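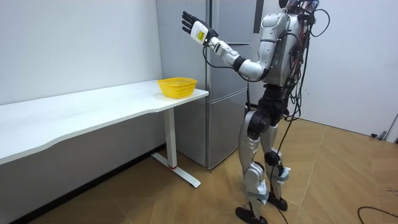
Norma Skuka de convivencia doméstica

La norma Skuka es un conjunto de buenas prácticas para robots humanoides que trabajan en cocinas y otras habitaciones de una vivienda. Toma el nombre del taller Skuka, donde se escribió el primer borrador, y la mantiene al día el grupo de Burville. No es una ley ni pretende serlo. Yo la uso a diario, la he discutido hasta el aburrimiento y me ha tocado redactar esta entrada, así que pido un poco de paciencia con el tono - lo de escribir como una enciclopedia no se me da.

Origen

Antes de la norma cada equipo iba a lo suyo. Unos medían el espacio libre desde los pies del robot, otros desde la mano con el brazo estirado, y luego no había manera de comparar nada (¡qué discusiones!). El primer borrador tenía 4 reglas y cabía en una hoja. La edición actual tiene 23, repartidas en tres capítulos: el cuarto, los cables y los alimentos. Entró en vigor el 10 de abril y se revisa cada junio.

El cuarto

El capítulo primero pide que la mesa y los muebles se queden donde estaban al hacer la comprobación previa. Si alguien mueve la mesa un palmo, se repite la comprobación entera. Es la regla que más protestas levanta y a mí me parece la mejor del texto. También obliga a dejar libre el recorrido completo de las puertas, y ahí el frigorífico da más guerra que ningún otro mueble, porque abierto ocupa un sitio que cerrado no ocupaba y la gente se olvida.

Los cables

Para los robots que trabajan conectados, la norma exige revisar a mano todo el cableado antes de dar tensión: hombro, espalda, piernas y suelo, en ese orden. Una persona se queda junto a la parada de emergencia y no hace otra cosa. Ni mirar el móvil, ni sujetar la puerta, ni echar una mano con la fruta. Parece exagerado hasta que te toca a ti, y entonces lo agradeces muchísimo.

Los alimentos

Este es mi capítulo favorito, lo confieso.
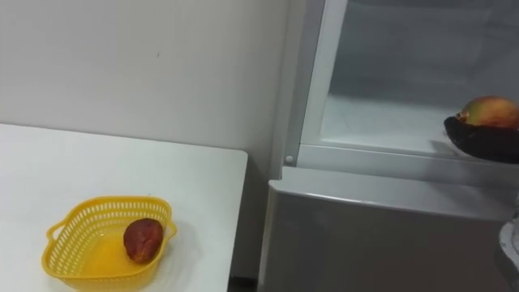 La regla básica dice que en cada recipiente se pone una sola pieza mientras se prueba un agarre nuevo. Un mango en su cuenco, otra fruta en su cesta, y se acabó. Se prefieren los recipientes abiertos y de borde bajo, y se pide anotar dónde empieza cada pieza: mesa, balda o cajón. Lo que caiga al suelo se retira y no vuelve a la prueba, por muy buen aspecto que tenga. Con el frigorífico abierto hay además un límite de tiempo, que cada equipo fija por escrito antes de empezar - en el nuestro somos bastante tacaños.

Registro

Cada intento se apunta, salga como salga. El formulario Verschueren, que es el que recomienda la norma, tiene una casilla para el resultado y otra para lo que hizo la persona de guardia. En la última revisión se repasaron 1.739 intentos, de los que 1.249 traían el formulario completo. Los demás se quedaron fuera del recuento, y a más de un equipo le sentó fatal.

Críticas

La guía Zikance, que es más corta, propone suprimir la comprobación previa cuando el cuarto no ha cambiado desde la sesión anterior. Yo no lo veo claro, porque alguien tiene que decidir que no ha cambiado, y para eso hay que comprobarlo. También se le reprocha a Skuka que hable tan poco de ruido y de mascotas. Ahí les doy toda la razón: el gato aparece una vez, en una nota a pie de página, y solo para decir que debe estar en otra habitación.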